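Ticket 1039: Demo station 5 dropping tracking on the right hand, open day
Product: Trudard hand-held gripper pair, with marker cubes
Site: Trodwood showroom, bath station
Status: Resolved, with one leftover question
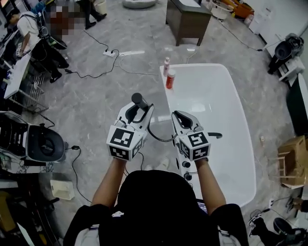

What's going on

Hi all, me again! I'm filing this from the Trodwood open day, which is running right now, so forgive the typing (I've got a sandwich in one hand). We have visitors trying the grippers at the bathtub station, and the right hand keeps losing its track. The left one has been solid all morning. The right one will be fine for a bit, then the pose on the screen freezes, then it jumps somewhere silly, like a foot below the floor, and after a second or two it comes back. Visitors think it's hilarious. I don't, so much, as we have a group from Hendik coming through after lunch and they're the ones I really wanted to impress.

The task at this station is the shower one. You stand at the side of the tub, take the shower handle in the left gripper, keep the hose out of the way with the right, and bring the handle around over the rim and put it back. It sounds like nothing, and people love it! The hose fights you the whole way. It's by far the most popular thing we've set up, and there's been a line for it since the doors opened.

What I see

- Freezes happen only on the right cube. I haven't seen one on the left.
- They come when the right hand is low over the tub. Hold it up at chest height and it tracks fine for as long as your arm lasts.
- The log gives me "marker lost, side R" and then "marker reacquired" with a gap of 400 ms or more. Anything shorter the software smooths over and you'd never notice.
- In the morning session I got 108 of those lines. I went back and checked yesterday's rehearsal log and it had almost none.
- Jaw opening still reads correctly during a freeze. It's only the position that goes.

What I've tried, in order

10:20 a.m. Restarted the app. No change. I know, I know, but you'd have asked.

10:35 a.m. Wiped both cubes with a dry cloth. Somebody had put a big thumbprint on the top face of the right one, so I had high hopes. It looked nicer and dropped out exactly as before.

10:50 a.m. Swapped the left and right cubes, and changed the IDs over in the settings so the software knew. Still the right hand! So the cube itself is off the hook. Swapped them back, and please remember to swap the IDs back as well if you ever do this, as I forgot and spent a very confusing few minutes with my hands crossed on the screen.

11:15 a.m. Tightened the mount under the right cube. It had the tiniest bit of wobble. Good to have fixed, didn't help.

11:30 a.m. Reran the quick calibration. It passed the first time. Dropouts continued.

11:45 a.m. Asked a couple of visitors if I could just watch them for a while, and this was the useful bit. Every freeze I caught came when the right wrist rolled over so that the top face of the cube was tipped toward the inside of the tub. The tub is very white and very glossy, and there's a bright glint on the inner surface that I had been looking at all day without thinking about it.

Reply from support, 12:10 p.m.

Thanks, this is a really clear write-up. I'd bet on the exposure. When the camera on the wearer is pointing mostly at a shiny white tub, auto exposure is working with a lot of bright surface, and the marker squares can wash out or go muddy. Yesterday you may have had different light on it. Could you try two things? First, turn off auto exposure in the Sotiropoulos capture settings and drop it by two steps. Second, if you can, change the lighting so the glint moves. Do them separately please, so we know which one mattered. Send the new log after each.

Me again, 12:40 p.m.

OK, did them separately like you said, even though I was dying to do both at once.

Exposure first. Auto off, down two steps. The picture on the screen looks gloomy and one visitor asked if it was broken, but dropouts went way down. I still got a handful in ten minutes of solid use, all with the wrist rolled right over.

Then I put exposure back on auto and switched off the spotlight on that side of the room. Dropouts came down here too, but less. The glint is weaker and it has moved along toward the end of the tub, where hardly anyone's hands go.

Then both together, and I had a clean run! I did the whole shower task four times myself, fast and sloppy on purpose, and got nothing in the log at all. My shoulders are not thanking me.

Reply from support, 12:55 p.m.

Great. Leave both on for the afternoon. Please save that as its own profile so the other stations stay on auto; the darker setting may not suit them. Also ask people to start with the wrist level if you see one creeping back in.

Me, 4:30 p.m.

Saved it as "tub dark". The Hendik group came through and most of them had a turn, and we had two short dropouts across the whole visit, which I'll happily take. One of them got the handle around and back on the first try and there was actual applause.

My leftover question: is there any way to get the exposure profile to load by station? At the moment I have to pick it by hand each time the app starts, and I can see myself forgetting at the July demo. If it's a feature request, just move it over to that list and close this one. Afternoon log is attached, and the morning one too in case you want to compare.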